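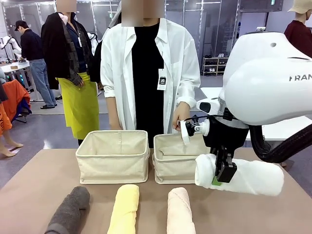 Last modified: 4/26/23

4.2 Gripper build and towel sorting task

The arms described in Section 3 were put together over one winter at the Flirkora workshop, starting in December, using the bench tools that all members share. Most of the structure went together as drawn. The grippers took longer, and this section covers how they were built, how they were wired and how we tested them on rolled towels and fabric baskets.

Each gripper has two fingers carried on parallel linkages. The linkage bars are flat and black, and they turn on plain pivot pins that can be pushed out with a hand tool when a bar has to be changed. We kept the fingers as separate parts so that a worn one could be swapped without taking the wrist off the arm. The first set flexed too much at the root. The second set, drawn by Damilola Akinola, is thicker there and tapers toward the tip. All results below are for the second set.

The gripping pads went through more changes than any other part. Our first pads were flat and smooth, and a tightly rolled towel would turn in the grip while the arm was moving. We moved to a textured gripping face and glued it to the finger with Flostix. The bond needs a night to set. Pads fitted in the afternoon and used the same evening came off twice, and we now write the fitting time on the job sheet.

A small camera sits at the wrist and looks out past the fingertips. It was first mounted higher up, where the fingers hid the object during the last part of the approach. In the present position both fingers stay in view with the gripper open, and whatever is to be picked can be seen in the gap between them or just past it (Figure 4). The cost is that the linkage takes up the lower part of every image. We mask this area before the images go to the Surner controller.

Figure 4. Wrist camera view with the gripper open over the carpet. A white storage bin with a rolled white towel in it is at upper right. 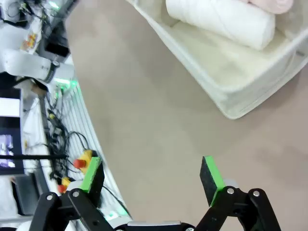

Flirkora Shared Workshop, Home Robotics Group

Towels were chosen as the test object for three reasons: they are cheap, they do no harm when dropped, and they change shape enough from one pick to the next to show up a weak grip. We rolled them by hand and did not try to make the rolls identical. The colours were mixed on purpose, from dark grey to pale yellow, pink and white. White on a light ground was the hardest case for the wrist camera, and dark grey was the easiest.

The task is taken from the Phuthong list of household jobs, with small changes. A towel is picked from the table, held level, carried to a fabric basket and let go. The baskets have soft walls, and an arm that comes in too low will push the wall inward and drag the basket along with it. We raised the approach height and added a wait of 500 ms over the basket before opening, so that the arm could settle. A second person stands by the table during trials to put the basket back and to steady the wrist by hand when a new mount is being checked.

Wiring was left until late and it shows. The cables lie in loops at the base of the arms, and on two occasions a loop caught on a connector and pulled it out. Neither fault damaged anything, though both cost us a session. Emergency stop buttons are kept among the cables close to the arms, in yellow housings that are easy to find. A run of cable chain has been bought for the next version.
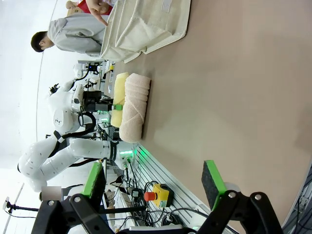
Counting both sets of fingers, we logged 3553 picks. The log holds the time, the finger set, the towel colour and a short note by whoever was running the arm. Notes were written by 11 members, and they do not all use the same words for the same fault. We read through them again before sorting and put each failed pick under one of 3 headings: slip in the grip, missed towel, or basket moved. Slips were the largest group with the first fingers and the smallest with the second. Missed towels hardly changed between the sets, which we put down to the camera and the masking step.

Pad wear was checked by eye at the end of every session. The outer corner of the pad goes first, on the side that touches the table during a low pick. We have been trimming this corner at a slight angle before fitting, and the trimmed pads have lasted longer so far. Drawings for the finger, the linkage bars and the camera mount are given in Appendix B, together with the drill sizes for the pivot pins.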